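Section 4: Running the Kitchen Demo on Open Day

I've run this station at two open days now, and most of what follows I learned by getting it wrong in front of people. Tihomir Begović wrote the original Hakex start-up notes, and you should still read those first. My part picks up once the simulator machine is on and logged in.

Before the doors open

1. Start the Mastard viewer and wait for the gray loading bar to go away. It takes its time. Go get a coffee, but don't click anything.

2. Open the scene list and pick the kitchen counter. There are a few with nearly the same name — you want the one with the toaster and the microwave both on the counter.

3. Check the port number in the corner of the settings page. It should say 2701. If it says anything else, somebody has been using the Dendis profile, and you'll need to switch back and restart the viewer.

4. Set the hand speed to 200. The slider goes up to 500, and I know it's tempting, but at that speed visitors can't follow what the fingers are doing and the carton tends to go flying.

Note: Speed settings don't survive a restart. Check the slider again every single time, even if you only closed the window for a second!

When a group arrives

5. Let them look at the counter from above before you move anything. I usually ask which object they think would be hardest for a hand to pick up. Kids nearly always go for the toaster.

6. Put on the glove, hold your hand flat, and press Align. Keep still until the hand on the screen settles.

7. Bring the hand down beside the milk carton and close your fingers slowly. Thumb first, then the rest. If you close everything at once the carton tips and you'll spend the next minute chasing it.

8. Lift, and carry the carton toward the microwave with the door already open. Go around the door and not across it (the door is solid in the simulator, and the hand will happily get stuck on it).

Caution: Take the glove off before you talk with your hands. I was explaining grip force to a very nice family, waved my arm, and swept the counter clean. They loved it, but resetting took forever.

9. Offer the glove to anyone who wants a turn. Adult size fits most people from middle school up. For smaller hands use the Mnguni strap, one notch past snug, and press Align again.

10. Press Reset between visitors. Everything goes back where it started, including the door.

If the hand drifts

It happens after roughly ten minutes of steady use. The fingers still follow yours, but the wrist sits a little off to one side, and people start leaning over to make up for it. Press Align. If that doesn't help, unplug the glove, wait for the light to go out, plug it back in and start again from step 6.

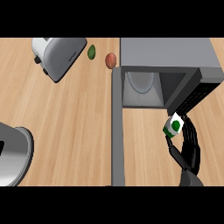 If it keeps drifting after a second try, swap to the spare glove and leave the bad one in the tray with a sticky note on it, so the next person on shift doesn't pick it up. Spare batteries are in the drawer under the monitor. Packing up is in Section 5.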